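Category: Jobs & Calls / Paid, part-time / Remote or Urkside office

Travwood wants people to open drawers

We are hiring 24 demonstrators for the next round of Kinnear, our library of household tasks for robots. The job is to sit at a desk, hold two controllers, and steer a simulated two-armed robot through chores that your parents had to ask you to do more than once. You will open drawers. You will close them. On a good afternoon you might get to put something inside one.

The learning system on the other end studies what you did and tries to do it too. It needs a lot of examples, because it has the patience of a saint and the common sense of a doorknob. Kinnear currently holds 3914 accepted episodes. Of these, 782 involve drawers, and the model still treats a handle as a personal insult. So we need more drawers, and we need them opened by people who don't all open them the same way.

What a shift looks like

You log in to Serker, our recording tool, which was built in a hurry and has kept the look. It gives you a room and a one-line task. The rooms are shuffled every time: wall colors, furniture, handles, what is sitting on top of what. Some combinations would get an interior decorator arrested. You get a few seconds to look around, then you press record, do the task, press stop, and mark the attempt as good, bad, or "I would like to discuss this."

You see through the robot, from up near the top of it, looking down past its own chest at its own grippers. The view may be tilted. The cabinet may be tilted. Lettering may be backwards. A gripper will often be parked right in front of the thing you want to look at. You learn to lean, which does nothing, and then you learn to move the arm. 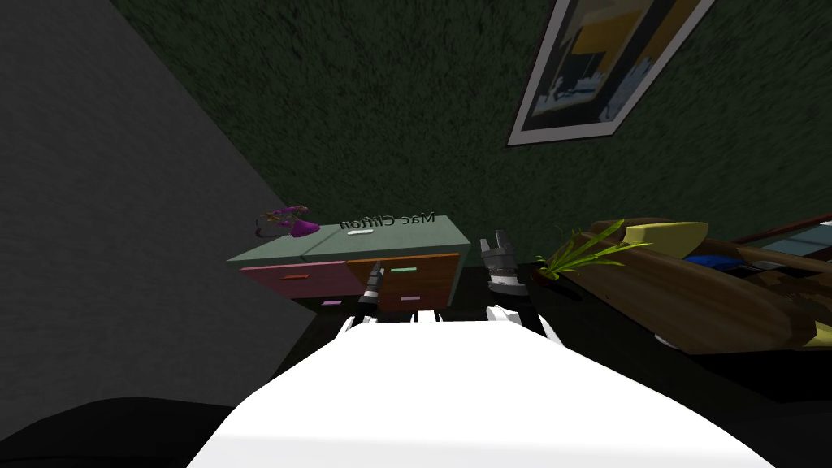 Josefina Benítez told us that her first week was mostly spent being rude to handles, and that what finally helped was slowing down before contact and letting one arm do nothing at all. She also asked us to say that the short handles are worse than the long ones, and that anyone who claims otherwise hasn't met the short ones.

We want the near misses too. If you reach for a drawer, come in too high, back off and try again, keep recording. A model that has only seen perfect grabs has no idea what to do after a bad one, and it will have plenty of those. What we can't use is the attempt where you got up to answer the door and left both arms hanging in the air for four minutes. We have several of these already.

Who we're looking for

People with steady hands and a high tolerance for furniture. You don't need a degree, and you don't need to know anything about machine learning. Gamers do fine once they stop trying to be fast. So do people who sew, drive forklifts, or decorate cakes. Left-handers are very welcome, as our current crowd leans right and the robot has started to show it.

You do need to be over 18, able to wear a headset for 40 minutes at a stretch, and willing to write a sentence about what went wrong. "Missed handle, came in from the left" is a great sentence. "Robot is stupid" has been submitted, and we don't dispute it, but we can't train on it.

Pay and hours

The contract covers 900 accepted episodes per person, and rejected ones are paid at the same hourly rate as the rest, so there is no reason to mark a bad one good. Hours are yours to pick between 7 a.m. and 9 p.m. Most people do two or three a day and then go look at something that isn't a cabinet. Remote workers get a loaner headset and controllers by mail. If you come in to Urkside, there is coffee, a couch, and a window.

Your recordings are stored as arm and gripper motion plus what the simulated robot saw. We don't record your face, your voice, or what you call the drawer.

How to apply

Write to Benjamín Bustos at the Travwood hiring desk by the end of November. Skip the cover letter. Tell us in a paragraph how you would explain opening a stuck drawer to somebody who has never had hands. We read all of them, and a good one beats a résumé. People we like will be asked to do a trial session, paid, with ten tasks. Work starts in December.

Comments

Yamila Bravo
Did the last round. Pay came on time, and the couch is real. I now notice every handle in my own kitchen, and I'd like compensation for that.

Paraskevi Bakalis
Can two people in one household both apply, or would you get the same bad habits twice?

Travwood hiring desk
Both can apply. Separate accounts, please, and separate paragraphs.

Estela Garrido
Is there a version with doors? I have strong feelings about doors.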